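Belmiro Vilela
Sunday

1/ Spent the morning sorting toy bricks by color. I'm a grown man with a mortgage. A thread.

2/ Background: my sister's kids outgrew the bricks and she delivered them to my place in a Juvo shopping bag, unsorted, with the expression of someone setting down a heavy suitcase at last. My niece says there are 268. My nephew says there are 200 and the rest are "just pieces." They have not spoken since.

3/ Everyone has a theory about sorting. By shape. By size. By "set," which assumes you still have the sets. I go by color, because I'm lazy and color is the one thing I can see from across a room.

4/ The serious people online will tell you color is wrong. You end up with a bin of red and have to dig for the one little red piece you want, red on red, for 60 minutes. This is true. I've done the digging. I'm still going by color.

5/ Bins matter more than the system. I went black, white and see-through orange, in a row along the back. Red-orange bricks live in the orange one, so even a visiting uncle can work it out. Blue goes in the white one. I'm told this is not intuitive. Put a blue brick in there first and let it set the tone.
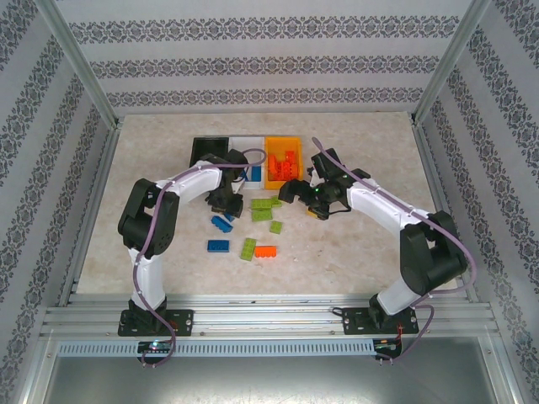

6/ Green is always last. I don't know why. Red practically files itself, and meanwhile the lime green is still lying all over the marble pattern in front of the bins like it's waiting for table service.

7/ Also, yellow. There's never enough yellow to deserve a bin and always enough to step on. My current policy on yellow is to look at it and go make coffee.

8/ Several of you have asked about the wallpaper. It's gray damask. It makes brick sorting feel like something a minor duke would do after lunch. No further questions on the wallpaper.

9/ Practical tip, so this thread has one: leave the long bricks for the end. They're easy to spot, and dropping one in a bin feels like progress. You'll want that feeling later.

10/ Second tip: don't build anything. I put two together "to save space" and lost most of an hour to what my nephew later identified as a bad boat.

11/ A reader recommends the Clirkevar drawer cabinet, one drawer per shape, labels included. I looked it up. It has more drawers than my kitchen. My kitchen has 4, and one of those is batteries.

12/ My sister just texted to ask how it's going. I said great. She said good, she found another bag.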